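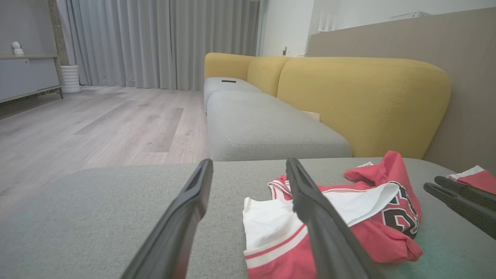

House rules for a robot that tidies the living room

Filed under: Workshop & Home Tips > Laundry > Helpers

I've been running a two-armed robot on living room pickup since November, and the question I get more than any other is what rules I use. People want a setting. I have a list on the fridge! It started as three lines and has grown a bit, and my sister-in-law Remedios Cruzado has copied most of it for her own place (she argued with me over two of them, see further down).

Clothes on the sofa are the job I give it most, so that's what most of this is about. A jersey dumped on a seat cushion sounds easy and it's a decent test of everything, because there's fabric on top of fabric and the robot has to take one and leave the other.

Before it starts

Walk the room first. I do a quick lap and pick up anything I'd be sad to lose or see squeezed: earrings, glasses, phones, the good pen. Remote controls I let stay if they're well away from the clothes, but they get their own line on the "don't touch" list in the app.

Check pockets. Shorts are the worst for this. I once found a house key in the wash that had gone through pickup, basket and all, and that one was entirely on me.

Keep the floor clear where it stands and where it needs to back up. Charger cables especially. Mine gets a strip along the front of the sofa and nothing lives there, not even for a minute.

Tell everyone in the house. I say "robot's on" out loud, like calling "behind" in a kitchen. Kids, guests, whoever. If somebody wants to sit down, the robot stops first and then they sit, never the other way around.

Speed and grip

Go slow near people and near furniture. My arms run at 30 percent of full speed for anything on the sofa, and yes, it's dull to watch. Leave it dull.

Open the fingers before they get to the cloth, come in high, then down. If they arrive half closed they tend to shove the pile across the cushion and you end up with a sleeve down the crack by the backrest.

Use the lightest grip that holds. Jerseys are slippery and it's tempting to crank it up, but printed numbers crack if they're pinched hard over and over. I aim for plain fabric, a hem or a side panel, and keep off the lettering. Kenneth Dalisay (he coaches, he owns a ridiculous number of uniforms) told me that years ago about ironing and it works for grippers too.

Lift a hand's width and wait 2 seconds. This is my favorite rule! If the cushion cover has been caught along with the shirt, you'll see it tent up, and you can let go before there's a pulled thread. I put that pause in after a very annoying afternoon with a needle and gray yarn.

One arm moves in, the other holds back. Two grippers reaching into the same pile is asking for a knock. Once the first has lifted clear, the second can go in and take the other side. For sets, top first, then the shorts.

Stop rules

Somebody has to be in the room with a thumb near the stop button. I know, I know, then why have it? Because I can sit and sort socks while it works, that's why. But I don't leave, I don't take a shower, and I don't let it run while I'm asleep.

If it drops the same thing 3 times, it quits and I take over. Remedios says twice is enough. She may be right, I just haven't changed it.

Pets in means robot off. We had a disagreement here as well, her cat being very calm. I still say off.

Cameras

The wrist cameras see whatever the fingers see, plus most of your room. Ask guests if they mind. Mail and prescriptions go in a drawer before I start. I also wipe the saved footage at the end of every month, and if your system doesn't let you do that easily, I'd write to the maker and ask how.

Looking after the fingers

Wipe the finger faces with a barely damp cloth before anything light-colored gets handled. White trim picks up grime fast, and lint builds up on any ridge or edge. Dry them properly. Run your own fingertip along them too, with the power off, and if you feel a burr, don't use it on clothes until that's been smoothed or the part's been swapped.

I keep a notebook by the charger. Just the month, what it was picking up, what went wrong. Ariel Magbanua asked to borrow it when he set up his and got through it in an evening, mostly laughing at my handwriting.

Next on my list is throw pillows, which I've been putting off.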